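Bumton bench book – cups, continued
Tuesday, June 25, 2019 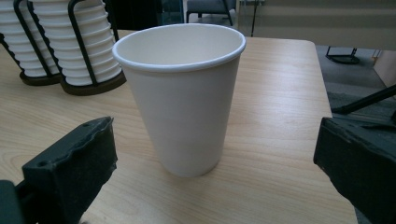 Poul wants it on record that he was happy with the old cups. Noted, Poul.

Plain white paper, rolled rim, no logo. The Brurkgate ones had a logo, and for that we paid extra. Dagný asked whether we could get our own name printed on the new lot and was told the minimum order, after which she stopped asking.

Tests so far, all with coffee from the machine by the stairs:

Filled to a finger below the rim, left 25 minutes. No leak at the seam. Base a little soft when pressed, but then so was the coffee.

Filled and carried down to the loading door and back by Kaj. Cup survived. Kaj's sleeve did not, though he admits he was also carrying a ladder.

Squeezed empty at the middle until it creased. The rim held its shape well after the wall had given up. Did this with 6 cups and got much the same crease each time, a bit nearer the seam on the last one. Sille says I squeeze harder when I'm annoyed. Possible – the phone rang during that one.

Still to do: boiling water, straight from the kettle. Gunnlaugsson's sheet says fine for hot drinks and doesn't say how hot. Edith has a thermometer, last seen in January.

Storage: stacks stay in the black wire holders on the table, open end wherever Edith says. Please don't take cups from the middle of a stack. I don't know how anyone manages it, but it has been done.

Box in the store room is marked 149. Odd number for a box of cups. Asked Kaj. He said he was thirsty.

Kettle test tomorrow if the thermometer turns up, otherwise with a thumb.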